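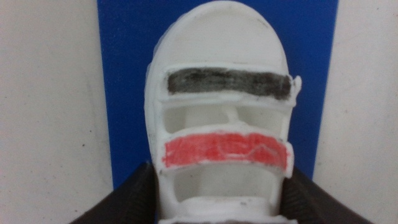 Min-kyu Hwang asks whether both straps can be colored at one sitting, and whether one coat of marker is enough. Yes to the first. On the second, one coat of black usually dries streaky on this material, and a second coat evens it out. Red covers better and can often be left at one.

Section 3. Coloring and Finishing the Straps

This section covers the Kedach practice shoe, child size, in plain white. Read it through before opening the markers. For the lacing shoe, see the Tolatport supplement.

Before you start

Work on a flat, light-colored surface near a wall or board, so the shoe has something to lean against if it tips. Keep markers capped until you need them. Color left on the toe cap can be hard to remove.

You will need:
Practice shoe, part no. 2681
Black marker and red marker (Chiu broad tip, or any water-based paint marker)
Fine sandpaper, 224 grade as packed in the kit
Dry cloth
Masking tape

Preparing the shoe

1. Wipe the whole shoe with the dry cloth. Do not use water.
2. Feel along the rim of the toe cap and both edges of each strap. Sand down any rough spots with light strokes.
3. Wipe again to remove the dust.
4. Run masking tape along the toe cap where it meets the first strap. Press it down with a fingernail.

Note: The material is thin at the sides of the toe cap. Do not press hard there with the sandpaper.

Coloring

5. Start with the strap nearest the toe. Draw the black along the center first, then work out toward the edges in one direction.
6. Stop a little short of each edge if you want a white border. It hides small slips and makes the strap easier for a child to pick out.
7. Leave the end tab white. Children are told to "pull the white bit," and the instruction cards assume it has no color on it.
8. Let the black dry for 3 hours.
9. Color the second strap red in the same way.
10. Add a second coat to the black if it looks patchy.

Caution: Do not let ink run into the gap between the straps. It collects inside and comes off on fingers later.

Setting out the work area

Once the straps are dry, the shoe can go back to the table where it will be used. Clear away the markers, the sandpaper and any scraps of tape, and wipe up the dust from sanding.

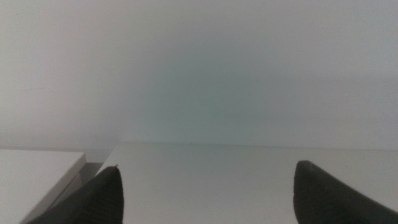
Leave plenty of bare tabletop in the middle so the child can turn the shoe around without knocking anything. Spare parts belong off to one side.

11. Stand the shoe with the toe up and the straps facing the child.
12. Open and close each strap yourself before handing it over. If a tab sticks, check for dried ink under the end.
13. Start with one strap only. Bring in the second when the first goes easily.

Care

Marker color wears with handling. Expect to touch up the straps after nearly 100 uses, sooner on the black. Store the shoe upright and out of direct sun. Replacement straps are sold in pairs by Irau under the same part number as the shoe, with the letter S added.

Revised April 2023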